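Clumside Block Set: FAQ
By Deirdre Tierney, August

What's in the box?
White blocks, the tray, the printed board. Pegs and the knob piece are bagged separately. No tabletop, you use your own.

Does the table color matter?
A bit. White parts on a white table, you'll lose a peg in the first hour. Dark top, matte if you can get it.

Which way up does the board go?
Printed side up. Four dark blue squares, two by two. Flat on the table, nothing under it. A block can sit on the end of it, fine, just don't slide it across the print.

Can I lay the blocks on their side?
Yes. Stand them or lay them down, whatever the job needs. Keep the marker clean either way. Fingerprints wipe off with a dry cloth, no sprays pls.
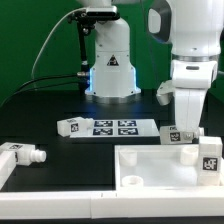 Urmila Sachdeva says to keep the open tray near the front corner and stand the tall block in it between rounds, easier to grab and it doesn't get knocked over.

What's the tray for then?
Parts you aren't using. Also a target if you're doing put-away practice. The posts stay in, don't pry at them.

My marker label is peeling.
Take it off completly and put on a new one. Spare sheet is 2 dollars from Grodthorpe. Don't glue the old one back, it goes on crooked.

How tight does the knob go?
Finger tight. Threads are plastic. Pliers will strip them.

Lost a peg?
Email us. Bag of 60 if you need lots, otherwise we'll just post you one.

Will it fit with the older Wurent set?
Blocks yes, tray no. The old tray is narrower.

How long do labels last?
We got to 400 rounds before teh first one curled. Yours may vary.

Comments (3)

benchrat: matte black shelf liner works great under all this, cheap too

Villanueva: Is there a lid for the tray? Mine fills with dust.

Deirdre Tierney: No lid yet. Dish towel over it for now.

Contact us | © Clumside | Back to top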